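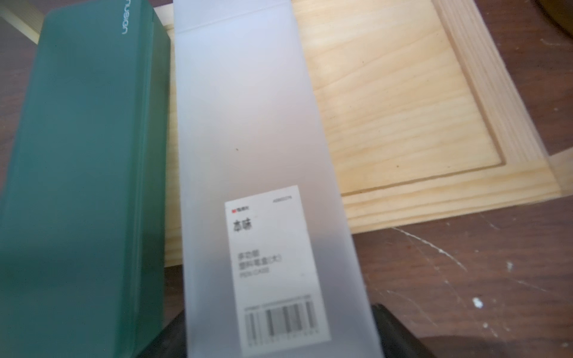
Search this thread Search

Demetrio Cantero
2024-05-27 · 6 min read

Thread on what our group has been doing in the robot arm class at Marnstead this term. A few people asked after the open evening and I kept giving different answers, so I'm putting it all in one place.

The class is the spring project course. You get one bench, a pair of arms, and a task you pick yourselves. Ours is pencil cases. Take a case that is lying flat on the table, pick it up, and lean it upright against a wooden frame without knocking over the ones already there.

It sounds small. We picked it over a stacking task after the instructor, Navickas, told us that most groups choose something too big and end up demoing half of it. Fair point, and we had already half written a plan for something too big.

Our group is called Enero. It was the name of the shared folder and it stuck.

Why pencil cases: they're cheap, they're light, they don't break when dropped, and you can buy different ones that are nearly the same shape. Nearly is where the work is. A grip that's fine on one will squirt the next one out sideways.

The matte ones are easy. Good friction, clear edges, the camera sees them well. If we only had matte ones we would have finished early.

The frosted translucent ones are the hard ones. The table color comes through a little, so the edge of the case is never as sharp as you want. Under the ceiling lights the lid can pick up glare, and then the outline in the wrist view is a guess.

We tried two fixes. First was a desk lamp from the side. It helped the frosted cases and made the shiny one worse. Second was leaving the lights alone and collecting more practice runs with the frosted cases in them. The second one worked better, so the lamp went back to the drawer.

How we collect: one of us drives the arms by hand through the whole move, the cameras record, and the recording goes in the training set. Then we reset the table and do it again. Resetting takes longer than the run. I wish I'd known that when we wrote the schedule.

We planned on 50 recordings and have 54 that we kept. The extra ones are all frosted cases, recorded in one long afternoon after the first model kept closing its fingers on air just to the left of the box.

We threw out 13. Most were thrown out for the same thing, which was the driver stopping halfway to think. The model learns the stopping too. We had a version that would reach the case, wait, and then go on as if it had remembered something. That was me. I hesitate before the lift.

Rule we made after that: talk through the run first, then drive it without pausing. If you do have to pause, call it, and the person at the laptop drops the recording right then. Don't keep it and promise to clean it up later. We never did clean any up later.

Second rule: whoever drives does not also take notes. The notes from the first week say things like "ok" and "ok again" and are no use at all.
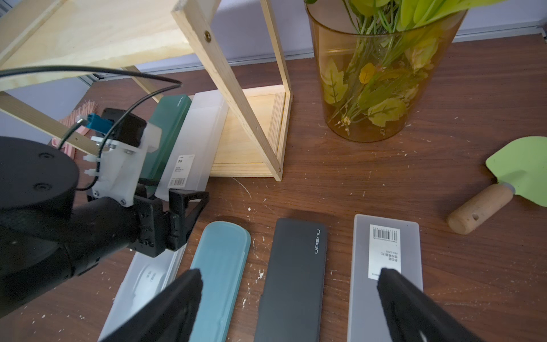 Four flat in a row by the fingers, two leaning on the pine frame. Trowel and leaves at the back.

On grippers. We put soft black pads on the fingers early on, and that change did more than any of the code. Bare fingers held a case fine until it tipped, and then it rotated around the contact point and hung at an angle. With the pads it mostly stays where you grabbed it.

Grab point matters more than grab force. Too near one end and the case swings. Dead center is best for lifting, but then your fingers are in the way when you lean it on the frame. We settled a bit above center and it's a compromise both ways.

The frame got rebuilt once. Our first version was a flat board propped up behind a box, and the cases slid down it. The new one is pine with slats, screwed together in the wood shop. We cut one slat short and had to redo it. That took up a whole session, so measure twice, as the sign in the wood shop says.

Spacing in the row is the other thing. With the cases close together, a finger has to go down into a very narrow gap. With them far apart the model does well, but then it doesn't look like a pencil case task any more, it looks like a spacing task. Navickas asked us to report both and not just the good one.

So we report both. Wide spacing is reliable enough that I'd run it in front of my parents. Tight spacing is not there yet. The usual failure is that the finger lands on the lid of the neighbor and pushes it, and then everything is a little turned and the next pick is worse.

Cables. Leave slack, but check where the slack goes when the wrist turns. We lost part of a session to a motor that kept dropping out, and we went through the software line by line before anyone wiggled the plug. Wiggle the plug first.

Also on cables: the little printed clips are worth the print time. Ours took a couple of tries to get the width right. Too tight and you can't get the cable in without pliers.

A question I got twice at the open evening was why there's other stuff on the table with the cases. We want the model to cope with a bench that has things on it. If you only train on a clean table, someone sets down a cup and it all falls apart. We move the extra things between recordings and write down that we moved them.

Another question was whether it reads the labels. No. It has no idea what a pencil case is or what's printed on one. Somebody's little brother was disappointed by that and I don't blame him.

What I'd change if we started over: fix the camera mounts before recording anything. Ours shifted slightly in the second week and the early recordings don't quite line up with the later ones. You can train on both, but I think we paid for it in the tight row tests.

I would also name the files properly. We have three folders called new. I know which one is the good one, and I've written it on a sticky note for the others, but that isn't a system.

I'd split the driving more evenly too. Two of us did nearly all of it and the model picked up our habits. When a third person took over for an afternoon the runs looked different – smoother, slower on the approach – and I think we should have had more of those.

Next step is Nurholm, the student meet our department goes to. They give you a table and some time to set up, and then you run your task with people standing around. We've been practicing the setup as its own thing, with the frame packed away and the arms unclamped, and we're still too slow at it.

The order right now is clamp the arms, plug in, check both wrist views, place the frame, then the cases. We used to place the frame first and then bump it with a clamp every time.

For the run itself we'll do wide spacing first and tight spacing after that if there's time. I'd like to show the tight row even if it misses. Not everyone in the group agrees – we'll vote on it after the next practice.

The report is due before the meet. My part is the section on failures, which is the longest section so far. If you were in last year's class and still have your report, please send it over. I want to see how you laid out your tables.

Bench time sign-up for the rest of May is on the door. We have the late slots. If you want to come by and try driving, you can, just don't put your coffee on the table with the arms.

More from this author
Padding gripper fingers: what we tried
Notes on cutting slats for the frame
How to reset a bench between recordings
Packing list for Nurholm (draft)
Enero: our plan from the first week, with corrections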